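Home | Products | Manuals | Spare parts | Contact

4. Connecting the Terkano under-sink water heater

Read the whole section before you begin. The work on the cold supply must be done by a licensed plumber, or by a person who has the permission to do such work in your area.

You will need: the fixing plate, the safety valve (in the small bag), two flexible hoses, thread tape, a spirit level and a 22 mm spanner.

4.1 Fixing and connecting

1. Close the main stop tap of the building. Open the kitchen tap and let the water run until it stops.

2. Hold the fixing plate on the wall inside the cupboard and check it with the spirit level. Leave at least 100 mm free under the heater, otherwise the valve cannot be reached later.

3. Drill the holes, fasten the plate and hang the heater on it. You must hear it click on both sides.

4. Wind the thread tape on the cold inlet (blue ring), in the direction of the thread. Screw on the safety valve by hand. The arrow on the valve must point to the heater.

5. Tighten the valve with the spanner, half a turn only.

CAUTION: Do not put any other tap or valve between the heater and the safety valve. The pressure could then not escape and the tank can burst.

6. Connect the first hose from the cold supply to the safety valve, and the second hose from the hot outlet (red ring) to the tap.

7. Lead the drain pipe of the valve downwards to the waste. Its end must stay open to the air.

Note: While the water is heating, some drops come out of the drain pipe. This is normal. If it drips all day, the supply pressure is probably higher than 6 bar and a pressure reducer has to be fitted before the valve. The Polák reducer fits without an adapter.

4.2 Filling

1. Open the main stop tap slowly.

2. Open the hot side of the kitchen tap and wait. First comes air, then water with air, and at last a steady flow. It takes around 2 minutes.

3. Close the tap. Dry all the joints with a paper towel and look at them again after a short time. If one of them is wet, close the water and repeat the joint with new tape.

CAUTION: Never switch on the electricity before the tank is full -- the heating element burns out in a few seconds, and such damage is not covered by the guarantee.

4. Put in the plug and turn the knob to the middle position. The lamp lights up.

For spare hoses and seals write to Girnmont, Plokbridge branch, and give the number from the label on the side of the tank.

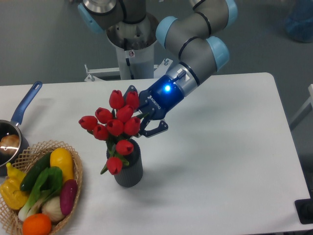 Fig. 4: Robot arm and red tulips in a ribbed vase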